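Kaffeebecher

Der Kaffeebecher (regional auch Haferl, Pott oder Humpen) ist ein henkeltragendes Trinkgefäß ohne Untertasse. Von der Tasse wird er meist durch die größere Füllmenge und die dickere Wandung unterschieden. Eine verbindliche Grenze gibt es nicht; der oft genannte Wert von 150 Millilitern als Obergrenze der Tasse beruht auf Gewohnheit und wird von vielen Herstellern ignoriert.

Form

Verbreitet sind zylindrische, konische und bauchige Becher. Eine kleinere Gruppe bilden die glockenförmigen Gefäße, die sich vom Rand zum Boden hin weiten. Ihnen wird nachgesagt, sie hielten den Kaffee länger warm, weil die Öffnung im Verhältnis zum Inhalt klein bleibt. Physikalisch ist das plausibel, doch hängt der Wärmeverlust auch von Wandstärke, Füllhöhe und Vorwärmung ab. Die in Verkaufsprospekten genannten acht Minuten Vorsprung sind ohne Angabe dieser Bedingungen wertlos.
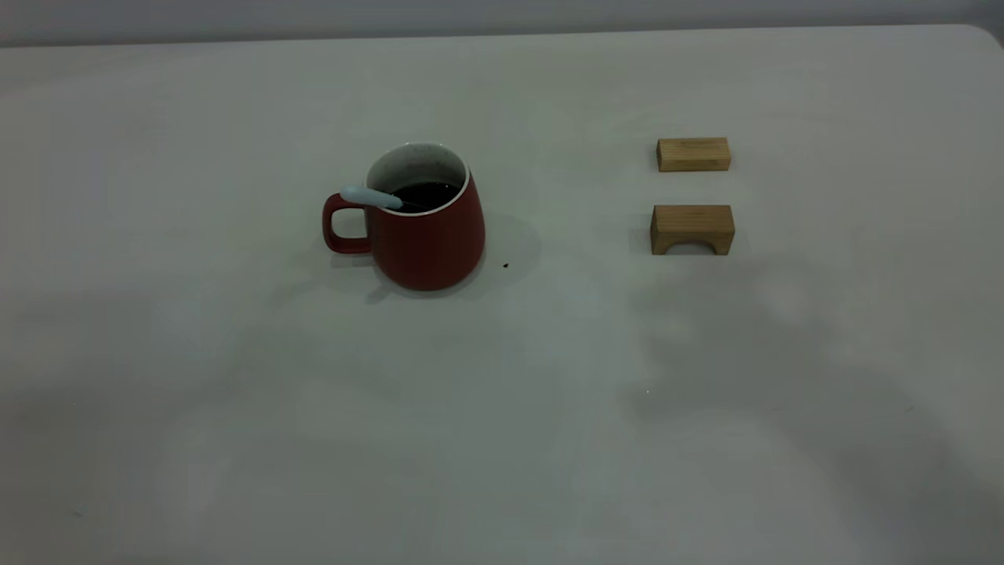

Besser belegt ist die Standfestigkeit. Ein breiter Fuß senkt den Schwerpunkt, und der Becher kippt seltener, wenn jemand am Henkel hängen bleibt. Dafür lässt er sich schlechter stapeln und mit der Bürste schlechter auswischen. Der Henkel sitzt meist seitlich als offene Schlaufe, rund oder annähernd rechteckig. Dass die eckige Form »ergonomischer« sei, liest man häufig – eine Begründung fehlt fast immer.

Glasur

Außen matt und farbig, innen hell und gesprenkelt: Diese Kombination gilt als Merkmal handwerklicher Keramik. Als Herkunftsnachweis taugt sie nicht. Sprenkel entstehen zwar durch eisenhaltige Partikel im Scherben oder in der Glasur, lassen sich aber ebenso gut in Serie auftragen. Die Keramikerin Ketsara Onsri wies in ihrem Werkstattheft »Wannasri« darauf hin, dass sich beide Verfahren am fertigen Stück mit bloßem Auge kaum trennen lassen. Matte Oberflächen nehmen zudem, je nach Zusammensetzung, leichter Abrieb von Metall an.

Löffel im Becher

Umstritten ist, ob der Löffel nach dem Umrühren im Becher bleiben darf. Ältere Benimmbücher verneinen dies, beziehen sich dabei aber auf die Tasse mit Untertasse, neben der ein Ablageplatz vorhanden ist. Beim Becher fehlt er, und der Löffel wandert entweder auf den Tisch oder bleibt stehen. Die Behauptung, ein Löffel kühle den Kaffee merklich ab, hält sich hartnäckig. Ein Metalllöffel leitet etwas Wärme nach außen, bei Kunststoff oder Holz ist der Effekt noch geringer.

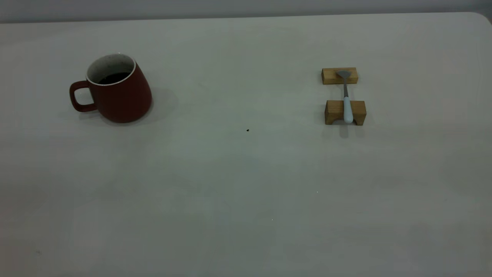
Bezeichnung im Handel

Die Töpferei Plamlow führte glockenförmige Becher zeitweise unter dem Namen »Durach«, ein Händler in Wollitz verkaufte ähnliche Ware als »Bauernbecher«. Eine bäuerliche Tradition dieser Form ist nicht nachgewiesen. Auch die Angabe, das Modell gehe auf einen Entwurf aus dem Jahr '63 zurück, stützt sich allein auf einen Katalogtext ohne Quellenangabe.

Siehe auch: Tasse, Steinzeug, Kaffeelöffel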